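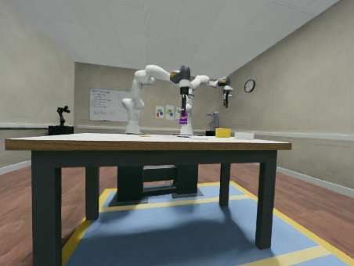 3 min read

Drotitz Hard Wax Oil for Table Tops and Edges

If you've ever set a hot mug on a bare table edge and watched a pale ring come up a minute later, you'll know why we get excited about wax oil. Drotitz is the one we keep coming back to in our own workshop, and we've stocked it since the Nonerton shop opened. It goes on thin, it smells faintly of beeswax and it leaves wood feeling like wood.

The oil sinks into the grain and the wax stays near the surface, so you get protection without that plasticky skin some varnishes leave behind. Scratches can be touched in on the spot with a dab on a cloth. You never have to strip the whole top to mend one corner, and for a family kitchen that's a huge plus!

What it's for

Solid tops, veneered tops (go gently with the sanding), breadboards, shelves, stair treads and exposed edges of every sort. Edges deserve more love than they get. They take all the knocks from chair backs and belt buckles, and end grain drinks up finish at a wonderful rate, so give it an extra coat. It won't bond to melamine, laminate or painted surfaces, so please don't try it there.

Choosing a sheen

Matt is our best seller and hides fingerprints beautifully. Satin brings out more depth in walnut and cherry. We don't carry gloss at the moment – if you're after a real shine, the Sinivgate polishing paste over two coats of satin gets you very close.

How to put it on

Sand to 120 grit, then 180, and vacuum well. Stir the tin slowly, right down to the bottom, where the matting agent settles. Work a small puddle into the wood with a white pad or a short-bristled brush, going with the grain. Leave it for 5 minutes and wipe off everything that hasn't soaked in. Then wipe again with a clean cloth, because you will have missed a bit near the corners (we always do).

Let the first coat dry overnight with a window open. The second coat needs far less oil than you expect. Light use is fine after 4 days. Hold off on wet cloths and hot dishes for a fortnight.

Lay used cloths out flat outdoors to dry before they go in the bin. Oily rags bunched up in a corner can heat up and catch fire.

Looking after it

Warm water and a drop of washing-up liquid is plenty. Skip the spray polishes, as silicone makes the next coat a misery. A busy dining table likes a fresh thin coat every November, just before the house fills up with visitors, and a quiet desk can go for years.

Details

Tin size: 900 ml
Coats: two, three on end grain
Sheens: matt, satin
Colours: clear, Naidoo White, smoked
Clean-up: white spirit
Storage: upright, lid pressed down firmly, away from frost

Naidoo White is the new one and we love it on ash and pale oak. It holds back the yellowing that clear oil brings – try it on an offcut first, as it can look chalky in open-grained timber.

Sample sachets come in all three colours and cover a piece the size of a chopping board.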